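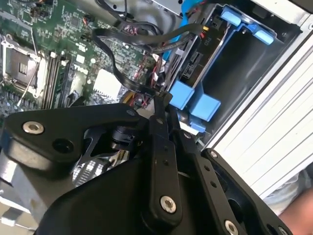
Bench 2 notebook, teardown cell
February, started 8:40

Cell came up faulted again. Same complaint as before: gripper open position not reached. I cleared it, it homed, it faulted. Cleared it again in case it had been joking.

Counter on the cell reads 2,129 cycles since the last proper strip of the gripper. The sheet taped inside the cabinet door says to strip it at 1,500. The sheet is in my handwriting, so I'll be having words with myself.

Air off, arm in freedrive, gripper off the flange. Left side moves as it should. Right side is stiff for the last bit of travel before full open, then lets go with a small click. Pulled the pivot screw and the bushing was full of gray paste, which I take to be case dust plus the grease I was so generous with last time. Wiped everything down with alcohol, new bushing from the Closetti drawer, thin film of grease this time. A film, for whoever does this next. The linkage does not need to be preserved for the ages.

Two of the hex screws on the side plates had backed out far enough to turn with fingers. Both had blue threadlocker on them once, going by the crumbs. Cleaned, redone, torqued. Put a paint pen line across each head so we can see at a glance if they walk.

10:15. Back on the flange. Homes clean, opens fully, no click. Ran it open and closed for as long as it took me to drink a coffee and it did not fault.

Then the wrist camera. Taking the gripper off always shifts the calibration a hair, and a hair is plenty when you are putting fingertips between a cable bundle and a drive cage. Nanami reran the board calibration and got a residual she didn't like, so she ran it again and got one she liked less. Checked the camera bracket: one screw short. Found the screw in my shirt pocket. Third run was fine.

Reach checks on the tower case, by hand-guiding at slow speed with the enable switch held:

Approach over the socket end of the board: clear.
Approach to the SATA cables: tip gets in next to them all right, but the side plate comes very near the case wall if the wrist is rotated the way the old program has it. Taught a new waypoint with the wrist turned back 7 degrees. Much happier.
Drive cage, blue tabs: can reach them. Pulling on them is a separate argument.

Golnar wants the waypoint change copied to the Flolletti program too, as that case is narrower. She's right, I just don't want to do it before lunch.

2:30 pm. Did it after lunch. Saved both under new names and left the old versions where they are. Please don't tidy them away yet.

Still open:
– Uson hose at joint 5 is rubbing on the clamp. Sleeve on for now, needs a longer hose.
– Abbasi quoted us for spare fingertips. The quote is on my desk under the old fingertips.
– Cycle counter should stop the cell at 1,500 and ask for service. At present it just counts, in silence, like a disappointed relative. Nanami says this is one line of code. I have written that down so I can show it to her later.
– Strip the gripper again at 3,629 on the counter, unless somebody resets it, in which case write it here.

Left the cell powered, air off, gripper open.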